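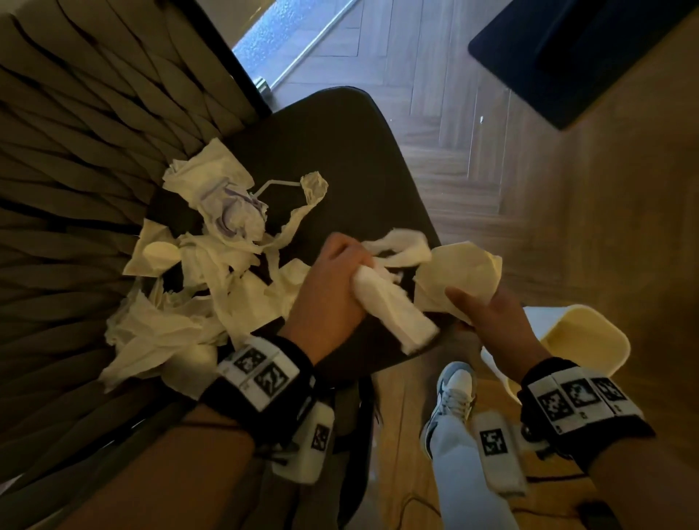
Creping is a mechanical process in papermaking in which a thin sheet is shortened in the direction of machine travel, usually by scraping it off a heated cylinder with a blade. The treatment produces a series of very fine folds across the sheet and partly breaks the bonds between fibers. It makes the paper softer, thicker, and easier to stretch. Creped grades are used where a sheet must bend in any direction with little force: tissues and paper towels can be crumpled into a loose pile, folded and rolled into a thick bundle, or shaped by the hand into a cup like a shallow bowl. Other creped products include toilet paper, napkins, masking tape backing, medical wrap, and the insulating paper wound around electrical conductors.

Terminology

The word "crepe" was taken from the crinkled woven fabric of the same name. In mill usage, "crepe" refers both to the fold structure and to the amount of shortening. The noun "creping" is reserved for the operation itself. Crepe paper, the colored decorative material sold in rolls and folds, is one product of the process and has a much coarser structure than household tissue.

Process

Dry creping

In dry creping, the wet sheet is pressed onto the surface of a large steam-heated cylinder known as a Yankee dryer. Most of the remaining water is removed in less than one turn of the cylinder, with help from a hood that blows hot air onto the outer side of the sheet. The sheet arrives at the creping blade nearly dry and firmly attached to the metal. When it strikes the blade, the leading edge is stopped and the material behind it buckles. Each buckle detaches a short length of sheet, which stacks against the previous one to form a fold. The folded web then leaves the blade under light tension and is wound on a reel that turns more slowly than the dryer.

Machines of this type are commonly built with cylinders 12 to 18 feet in diameter. Modern light-weight tissue lines can run at 2000 meters per minute.

Wet creping

In wet creping, the sheet is removed from a roll or cylinder while it still holds a large share of its water, and drying is completed afterward. The folds are coarser and the sheet keeps more of its strength. The method is used for some industrial towels and for heavier wrapping and packaging grades.

Off-machine creping

Paper that has already been made and wound can be dampened, attached to a roll with a weak adhesive, and creped as a separate step. Off-machine creping is slower but allows high degrees of stretch and the addition of dye or size in the same pass. Decorative crepe paper and tape backing are often made in this way.

Crepe ratio

The degree of creping is expressed as the difference between dryer speed and reel speed, divided by one of the two. Both conventions are in use, and the values they give are not interchangeable. If the dryer surface travels at 2000 meters per minute and the reel at 1700, the crepe ratio based on dryer speed is 15 percent. Based on reel speed, the same setting gives 17.6 percent. Specifications should state which base applies.

A higher ratio gives more stretch and bulk. It also raises the basis weight of the finished sheet, as the same mass of fiber is packed into a shorter length. A base sheet that is to weigh a given amount at the reel must be formed correspondingly lighter.

Adhesion and coating

The result depends heavily on how strongly the sheet is held to the cylinder. Weak adhesion lets the web lift ahead of the blade, which gives large, uneven folds. Strong adhesion gives small, closely spaced folds, but excessive adhesion can cause holes, picking, or breaks.

Adhesion is controlled by a dilute coating sprayed on the dryer ahead of the pressing point. The usual components are:

Adhesive: a water-based polymer that bonds the sheet to the metal.
Release agent: an oil or similar substance that weakens the bond and lubricates the blade.
Modifier: a substance that keeps the dried film from becoming brittle.
Phosphate salt: added in small amounts to protect a cast iron surface.

Fine fibers and soluble material carried over from the pulp also become part of the film. A change in furnish may therefore require a change in spray rate even when no other setting has moved.

Blades

Creping blades are long strips of steel held in a doctor assembly. The tip may be plain, hardened, or faced with ceramic. The bevel angle sets the shape of the pocket in which the folds are formed. A small pocket angle generally produces a coarser fold, although the effect varies with adhesion and moisture.

Blade wear widens the contact area and alters the angle at which the sheet meets the tip. Plain steel blades are replaced several times a day on fast machines. A second blade, the cleaning doctor, removes surplus coating after the sheet has left the surface. A third, the cutoff doctor, is loaded while the creping blade is being changed.

Effect on sheet properties

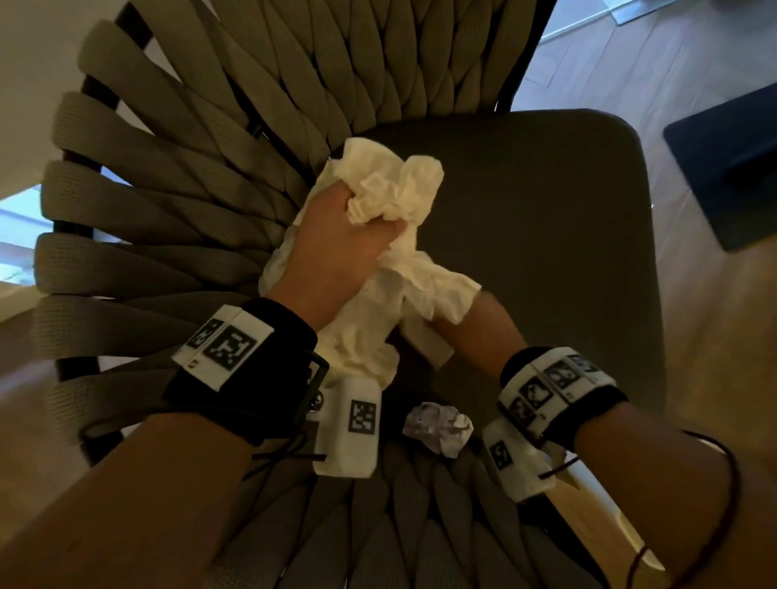

A crumpled paper towel gripped in two hands and stretched between them.

Creped paper stretches mainly in the machine direction. The first part of the extension pulls the folds open at low load, and the load rises once the fibers themselves are strained. Stretch in the cross direction is much smaller and depends on forming and drying conditions.

Softness is usually divided into bulk softness, which relates to how easily the sheet crushes and bends, and surface softness, which relates to the feel of the outer fibers. Creping improves both. Tensile strength falls at the same time, and mills offset the loss through refining, long-fiber pulp, or dry-strength additives. Towel grades also receive a wet-strength resin, which has little bearing on the fold structure.

Absorbent capacity increases with the void space between folds and between plies. Part of this space collapses when the sheet is wetted. Embossing is often applied after creping to provide additional volume.

Measurement

Fold frequency is reported as crepe bars per unit length and is counted under low-angle light with a microscope or an optical scanner. Caliper is measured on a stack of sheets under a fixed pressure. Tensile strength and stretch are tested in both directions on conditioned strips.

See also

Embossing (paper)
Through-air drying
Wet strength
Yankee dryer

This page was last edited on Friday, July 14, 2023.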